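Keeping bins fresh between collections

A kitchen or bedroom bin starts to smell long before it is full. Most of the trouble comes from damp scraps and from sticky residue on the sides, and both can be dealt with in a few minutes a week.

Rinse food packaging before it goes in. Yoghurt pots, meat trays and sauce sachets are the worst offenders, and a quick swill under the cold tap is enough. Shake off the water and let them drain on the rack. Tea bags and coffee grounds should be squeezed out first.

Sprinkle a tablespoon of bicarbonate of soda in the bottom of the bin before you put in a new liner. Change it when it clumps. A 990 g tub does a household of four for most of the year if it isn't used for baking as well.

In July, empty the kitchen bin every evening, even if it is only half full. Fish skin and chicken bones can be wrapped and kept in the freezer until the morning of collection.

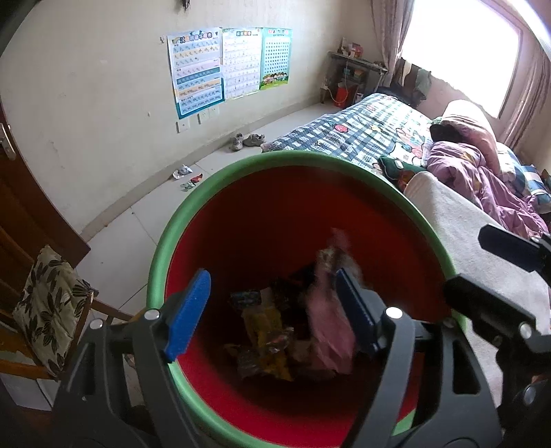

Photo: Sedau Home Pages

Small bins in bedrooms and studies mostly take dry rubbish such as sweet wrappers and plastic bags. They can go without a liner, provided they are wiped out on the same day each week. Friday suits us. Flatten wrappers as they go in and the bin will hold a good deal more.

To wash a plastic bin, take it outside, add a squirt of washing-up liquid and half fill it with hot water. Leave it to stand for 10 minutes, then scrub the sides with a long-handled brush. Do the rim and the underside too. Rinse and stand it upside down on the grass until fully dry. A liner put into a wet bin will stick and tear.

For stains, use a paste of bicarbonate and water, left on overnight. White vinegar takes off the chalky line left by hard water. Never mix vinegar with bleach.

Metal pedal bins need less water. Lift out the inner bucket and wash it in the sink, then wipe the outer case with a damp cloth. Dry the hinge well or it will rust. If the pedal squeaks, one drop of light oil on the pin will cure it.

See also: Descaling a kettle; Getting smells out of lunch boxes.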